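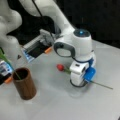

The attached-object model in Travau still treats whatever is between the fingers as a single convex hull with its origin at the tool frame, and I think this explains most of the planner rejections Gwilym lists below. For a compact part the hull is fine. For an artificial flower it is a poor fit. The stem passes between the fingers and keeps going well out past them on the other side, with the bud on the near side, so one hull around all of it produces a long wedge that is mostly air. When the cup already has a stem standing in it and a second arm is over the same table, that wedge touches something in nearly every candidate pose, and the planner returns START_IN_COLLISION before it has sampled anything.

On 26th February, Gwilym Rees wrote:

> Replayed the flower-into-cup set against the current Travau head.
> Out of 1,364 planning requests, 38 percent came back with no
> solution. I had expected a few percent. Most of them are
> START_IN_COLLISION and a smaller group time out.
>
> Things I have ruled out:
> - joint limits (same rejections with limits widened)
> - stale transforms (the tf buffer is clean for the whole replay)
> - cup pose from Bevan (I fed in surveyed poses, no real change)
>
> Raising the planning timeout does nothing for the first group, as
> you would expect. Setting the padding to zero helps some, but I
> don't want to run with that on hardware.
>
> Is anyone else seeing this with long thin objects? And is there a
> reason the second arm is added to the world as its full swept
> volume and not its current state?
>
> Gwilym

Taking the second question first: yes, there is a reason, but it's an old one. When Annatjie wrote the shared workspace layer, the arms were polled one after the other and the state of the other arm could be a full cycle out of date. The swept volume covered that gap. Both state streams now go through the Drurard bridge at 50 Hz with a common clock, so the current state plus a short forward projection along the active trajectory should be enough. There is already a flag for it, other_arm_model: projected, which is off by default and which I suspect has never been turned on outside the unit tests. Please try it in replay only. The projection does not handle a trajectory that gets preempted halfway, and I would want that fixed before it goes near a real controller.

On the first question, I have a branch (attached-capsules) that replaces the hull with a chain of capsules fitted along the principal curve of the segmented object. The stem gets a chain of thin capsules and the bud gets one fat one. Fitting runs once, at grasp confirmation, and again if the in-hand pose estimate moves by more than the tolerance. Two side effects:

1. The allowed collision matrix has to be per capsule. The capsules between the fingers may touch the fingers and the rest may not. Code that sets a single allowed pair for the whole attached object will still compile, but it will log a warning and apply the pair to every capsule, and you do not want that.

2. Object-to-object contact needs its own policy. Stems brushing against each other inside the cup is acceptable. Stem against rim during the descent is acceptable below a contact threshold. Bud against rim is not. I have added a contact class field to each capsule so the policy can be written down in one place. 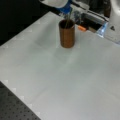 Cup modeling is the other half of this, and it has the opposite problem. Vendira imports the cup as a solid cylinder, so any goal with geometry below the rim is invalid by construction. People have been working around it by disabling cup collisions for the last segment of the approach, and then the planner is free to drive a finger through the wall. With the fingers down inside the mouth of the cup there is very little room on any side, and that is exactly where the check needs to stay on. Please use the hollow primitive (tube_closed_bottom) and give it a real inner radius. The fingers on this gripper are also transparent, so the depth-based self filter leaves holes in them and stray points end up in the voxel map near the rim. Mask them from the kinematic model instead. The option is in the same config block.

For Bevan users, the cup pose estimate is good in x and y and less good in z. If your cell has a known table plane, clamp z to it. Hefin has a patch for that which needs a review, and I would like it merged ahead of the capsule work so we only regenerate the reference replays once.

I reran part of Gwilym's set with the branch, hollow cup and projected arm model together. The START_IN_COLLISION group mostly goes away. The timeouts do not. Those look like a sampling problem at the cup mouth: the vertical approach constraint leaves a narrow passage and the uniform sampler seldom lands in it. Seeding from a retreat path planned backward out of the cup gets through more often, at a cost of roughly 60 ms per request. I have not profiled where that goes.

What I need from the list:

- Gwilym, can you rerun the full set with the three changes applied one at a time, so we know what each one contributes?
- Vicente, does the force guard read the contact class, or will it still trip on any contact during descent?
- Anyone who depends on the single-hull behavior, please speak up. I plan to keep it as a fallback through the May release and remove it after that.

The branch is rebased on head as of this morning. The capsule fit test fails on the arm64 builder with a tolerance error in the last digit, and you can ignore that one for now.

Georges Geagea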